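December 20, 2021 — Ah-rin Um
Last updated by Bit-na Gil
Filed under: Bench notes / Adhesives

Ran the Venddale hide glue again, 12 lap joints in maple, same clamps as in May. Mean shear load at failure was 272 against 556 for the white glue (gauge units, uncorrected). Fabian still says the hide glue "needs more time." He said that in May too. I gave it 51 hours and can't see what another night would buy.

I don't trust the 556 much either. Two of those joints broke in the wood and went into the average anyway, which tells us about the maple and very little about the glue.

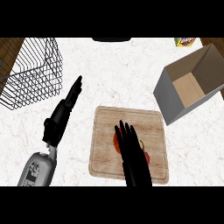 The supplier sheet claims full strength overnight but gives no humidity and no species. Seon-mi wants to quote it in the write-up. I'd leave it out until someone shows me the test.

Possible my glue was cooked too long — the pot thermostat reads high and has never been checked. Kyung-hwa has the good thermometer. Repeat with a fresh batch, and log pot temperature this time.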